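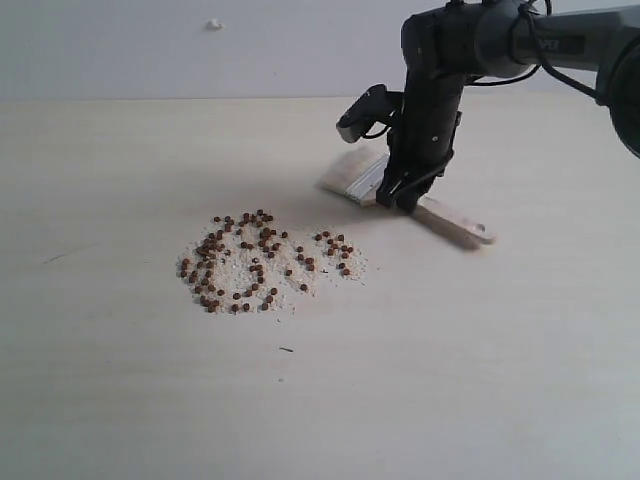
A good word for the flat brush

If you've been in the Hirgate room lately you'll have noticed I can't stop talking about paintbrushes, and I'm not sorry. For years I cleaned up my work table with the side of my hand, or a damp rag, or (on bad days) my sleeve. Then last October Apinya Rungrueang handed me an old flat brush from the bottom of her bag and told me to try that instead. I have not used my sleeve since!

A flat brush is just right for a tabletop. The straight edge of the bristles gathers crumbs, shavings, grit, spilled seed, whatever you've been working with, and it moves them as a line instead of scattering them. A dustpan brush is fine for floors, but on a table it flicks things into your neighbor's tea. And a rag is hopeless with anything dry and fine. It picks up half and grinds the rest into the wood.

It took me a while to get the hang of it, so a few things I've picked up along the way. Hold the brush low, almost lying down. When I started I stood mine straight up, as if I were painting a fence, and the bristles bent over and then sprang back and sent sawdust everywhere. Lower is so much calmer. Go slowly, with short strokes, and lift the brush a little at the end of each one. Start from the outside and work in toward one small heap, and leave the heap alone until the rest of the table is clear. Chaiwat Chantharasri does it the other way, starting in the middle and pushing everything to one edge where he holds a sheet of folded card. His way is faster. Mine is more fun, and we've agreed to leave it there.

Keep the brush dry and keep it only for this. One that has been in paint, even years back, has stiff spots near the handle that hold on to dust and drop it again when you least want it. If yours sheds, pull on the bristles gently over the bin a few times before you start, and give it a good shake outdoors now and then. A wash in mild soap is fine too, but leave it overnight, lying flat, before it goes anywhere near the table.

Pale wood is lovely to work on, by the way, and I'd take it over the old dark bench any day. Dark grit shows up right away on it — you can see what you've missed. The trouble is flour, plaster and light sanding dust, which vanish completely. For those I get my eyes down level with the table and look along it toward the window. It's a bit undignified, but you'll find a whole second heap that way.

On Saturday we'll have 2 sessions in the Hirgate room, the first one starting at 9. Bring whatever small messy job you have on the go. Last time we had seed sorting at one end and someone carving spoons at the other, and by lunch the two heaps had very nearly become one, so this time let's leave a decent gap between projects! There are a few spare brushes in the drawer under the window, and Apinya has promised to bring more. If you have wide ones at home that are past painting but still soft, please bring those along too. Anything narrow is welcome for corners, drawer runners and the gap behind the vise.

And if you've got a better trick for light dust on a light table, I really do want to hear it. Write it on the sheet by the door and I'll try every one of them before the next issue.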